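Notebook, wrist pose tracking, August
Written by Khrystyna-Mariia Maksymiv

Started 9:40. Today I continued with the jitter in the wrist pose on the paper tasks. I replayed the Skaltar recordings with the new marker filter, 593 frames in the first pass. When a wrist rotates inward, the detector loses the top markers one by one and the solver jumps to the side marker alone. The jump is 13 mm in the worst case, too much for small scraps of paper.

I changed two things in the Kernon config. First, a pose from one single marker is now accepted only if it agrees with the prediction. Second, the window for interpolation is 50 ms, before it was double. Brastel branch, not merged yet.

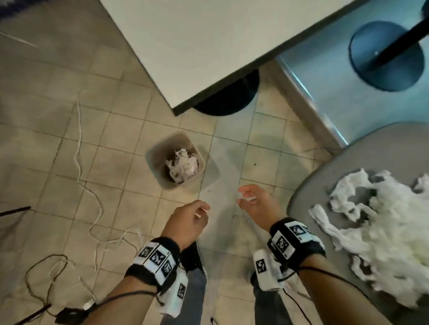 After the change the left wrist is smooth in the replay. The right wrist still has short gaps and I do not understand all of them. I suspect the timestamps, but I could not prove it today. Miyazaki tests the same filter on the older set of 2,000 frames, please compare with my numbers before you touch the thresholds.

The finger estimate is a separate problem. With thin paper the pinch is labeled "open" too often, and the planner then cuts the segment too early. I tried a lower threshold and it became worse in other places, so I put the old value back.

To do:
- plot the right wrist gaps against the clock offset
- relabel pinch segments by hand, only the first pass
- write in the readme which side marker ID belongs to which wrist

Stopped 17:15, replay still running.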